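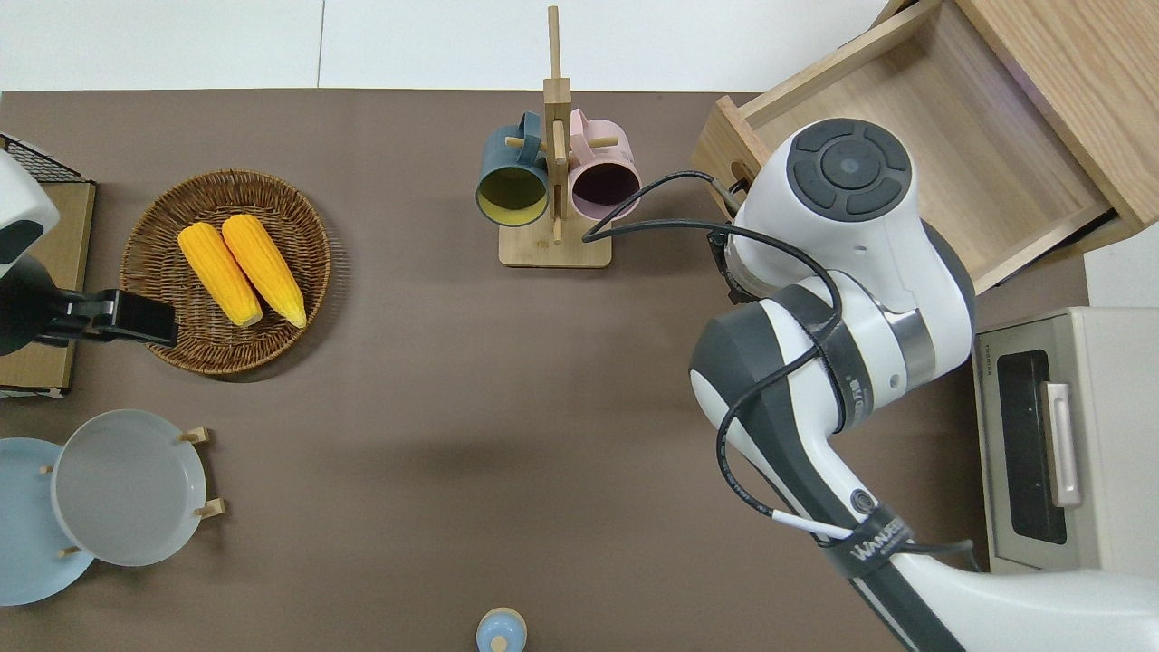

Two mugs on their tree, and the corn in its basket.

I have lived with open shelves for six years and I never liked them. Everything I own was standing there and looking at me, with a little dust on top. So in July, when I moved to the smaller flat in Statatville, I decided that the things I use every day should stay out on the table, and the rest should go behind a door.

It sounds simple, but it took me a long time to decide what "every day" means. My friend Malou Lauritsen gave me the rule I use now. If I touched it yesterday and also this morning, it may stay. Mugs passed the test at once. I drink far too much coffee. The mug tree was a present from my aunt Hrefna, and I was a bit rude about it when I got it, because I thought such things were only for old people's kitchens. Now I would not give it back. The teal mug with the yellow inside is mine, and the pink one with the very dark inside is for whoever comes.

The basket is more difficult to defend with Malou's rule. I bought it for bread, at the Porncombe market, for 28 crowns, and bread became dry in it very quickly. Then I tried keys and letters, and then I could not find the letters. These days it holds whatever vegetable is waiting for dinner. It works well for me, as I see it and I remember to cook it.
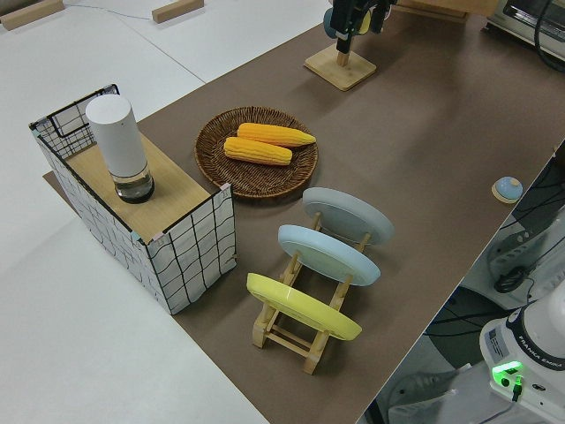 Plates were the last thing. In the old kitchen they lay in a pile, and I always used the top one and never the others. With the wooden rack they stand on their edges, the yellow, the pale blue and the light gray, and I take them in turns. Inger Zoëga says that a rack belongs beside the sink and not on a table. She is probably right, but my sink has no side to speak of.

I also like the fabric box with the black grid pattern more than I expected. It has a flat board on top, so I get a small extra surface, and inside I can put napkins and such things. The board must be lifted off each time – a little annoying, but I have become used to it.

What I still miss is a good place for the cutting boards. I have looked at a holder from Erkar, but I find it too wide. If you have a small table and a good idea, please write to me.

Recent posts
Moving with 200 books
Soup for a windy evening
My first winter in Statatville
How I wash a wicker basket
A visit to Þrastardóttir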